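Can a machine clean a bathroom yet? (split from "Mop recommendations")

Household & Workshop > Automation

groutfather
November 2, 2021
Splitting this off before the mop people complain. My position, for the record: we've been promised a robot that does the chores since I was in short trousers, and what we've got is a disc that eats phone chargers. I've paid for two of them. The second one, a Bevow, has a map of my house on which the downstairs loo appears as a lake.

So, has anyone seen a machine clean a bathroom properly? By which I mean the corners.

DitteThygesen
Depends what you call properly. We run a Wulier scrubber at the Mottram works, 1,378 square metres of flat concrete, and it's better at it than I am because it doesn't get bored. It does leave a strip along every wall and a neat triangle in every corner, and I go round afterwards with a brush. So I'd say it does the floor and I do the cleaning.

penny_washer
That triangle is the whole argument. Open floor was solved ages ago. Corners are where the job lives.

sriedl
Svenja Riedl here, I fit wet rooms and now and then get asked about this sort of thing by people with more money than grout. I think you're all being a bit hard on the machines. An arm with a couple of fingers on it could hold a brush and do an edge tomorrow. Pushing a brush along a wall isn't difficult. Knowing when to stop is.

Take a stone-look floor. Half the pattern looks like dirt. You get rusty streaks that are meant to be there, freckles that are meant to be there, and then one orange mark that might be a chip or might be somebody's tea. I've been on my knees scrubbing at a vein before now, and I've been at this for 10 years.

groutfather
So your defence of the robots is that you can't do it either.

sriedl
My defence is that it's harder than it looks from the sofa.

hob_nobbler
I don't buy it. Wipe it, look again, has it changed? If it hasn't, it's the floor. A child could write that down. The real trouble is the bits of metal. Wall channels, trims, the foot of a shower profile where the gunk collects. You need something thin and a bit of temper.

DitteThygesen
"A child could write that down" is what the salesman said to us about the stairs.

penny_washer
Has anybody priced this up? My cleaner takes 40 minutes over the bathroom and that includes telling me about her sister. Any arm would have to be very cheap or very good company.

hob_nobbler
Sarneck had a demo of an arm wiping a worktop. One worktop, nothing on it. 141 comments underneath, most of them asking if it does ovens.

groutfather
Does it do ovens?

hob_nobbler
It does not do ovens.

sriedl
Back to corners, if I may. Hob, wiping and looking again is fine until it's a stain that needs three goes, or sealant that's gone brown and wants cutting out. Then your machine has decided it's part of the building and moved on. Mind you, I've worked with lads like that.

penny_washer
I'd settle for one that did the middle and owned up about the rest. A little note on the door – "corners not attempted".

DitteThygesen
Ours beeps. I've chosen to take it as an apology.

sriedl
Right, since we're all experts, have a corner. Grout lines, metal profile, patterned floor, the lot. Tell me which marks you'd scrub and which you'd leave.
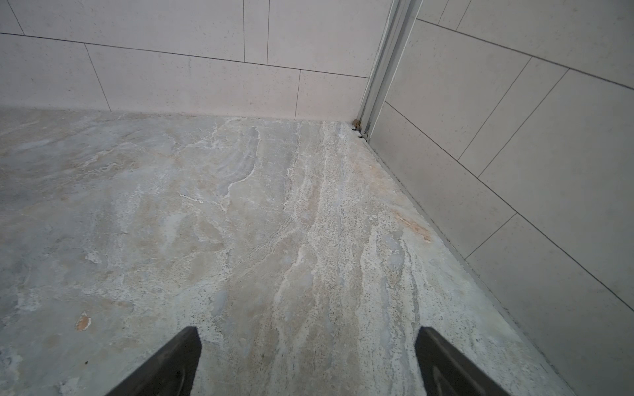 Gripper fingers and a tiled corner, cleaning still to be argued over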